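Skellberg household tasks, progress report for the second period
To: Laddale program office
5 August 2018

Summary

We said in the proposal that a dusting skill learned from human demonstrations would carry over to furniture the robot had not been trained on. At this point I can't tell you that it does. The numbers are better than last period and I explain below why I would not lean on them yet.

What was done

The demonstration set now stands at 400 recorded runs, all of them done by teleoperation with the same style of duster. After throwing out the runs where the operator lost the grip or the arm logs had gaps, 204 were left for training. That is a worse yield than we planned for. Most of the losses came from the logging and had nothing to do with the dusting, and the logging has been fixed, but we have not gone back and redone the lost runs.

Two versions of the policy were trained. The first is the plain version from the proposal, which copies the operator's arm motion from the head camera view. The second adds the Prallness term, our name for a penalty on pushing too hard into soft surfaces. The term is computed from motor current at the wrist, and motor current is a poor stand-in for force. We knew that when we picked it. A proper wrist sensor is in next period's budget and I would ask that it stay there.

What we found

On the furniture used in training, both versions reach the surface and keep the duster moving along it. The Prallness version looks gentler. I say "looks" because we have no measurement of contact force that I would defend in front of a reviewer. Motor current is lower, but the policy was trained to make motor current lower, so that tells us very little.

On new furniture the picture is mixed. We tried seven pieces. The policy did what we would call acceptable work on five of them, by the operators' own judgment, and the operators knew which version was running. Please read that figure with this in mind. It should not go into a slide without the sentence before this one.

Corners are the weak spot. On a flat front face the arm follows the demonstrations closely. When the surface turns, the plain version tends to carry straight on and lose contact. The Prallness version tends to stop and press in place, which scores well on our contact measure and cleans nothing past the corner. Our scoring script gives credit for time in contact and none for area covered, and I now think that was a mistake in the plan. We are rewriting it – the old scores will be kept beside the new ones so the change can be checked.

We still have no measure of dust removed. The test with tinted powder gave a different answer depending on the fabric, and on coarse weave even a person with the same duster left a good deal behind. Until that is sorted out, the word "cleaning" in our milestone list should be read as "touching the surface in the right places."

Armrest trials

Armrests have been the main work lately, as they put a flat face and a corner within one reach. Only the left arm is driven by the policy in these trials. The right hand stays open and does no work, so nothing here speaks to the two-handed milestone. 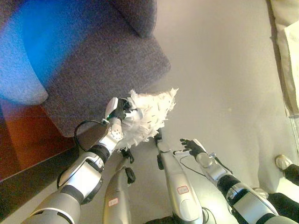 Burgi Schwaiger read a draft of this report and thinks I am too hard on the corner result. Her point was that stopping at a corner is a safe failure, that the plain version never held contact there at all, and that a policy which stops can be taught to turn with a small number of extra demonstrations. She would report the Prallness term as a success with a known limit. She may be right about the extra demonstrations. I would like to see them work before we write it that way.

Plans and risks

Before the November review we intend to finish the new scoring script, rerun both versions with operators who are not told which one is running, and collect corner demonstrations on the Haslinger sofa set. If the blind rerun shows no gap between the two versions, we will drop the Prallness term and say so.

The main risk is time. The blind trials need two people per session and we have been running with one. If that does not change, I would cut the two-handed milestone before cutting the rerun.

Spending is on plan apart from the wrist sensor, which has not been ordered.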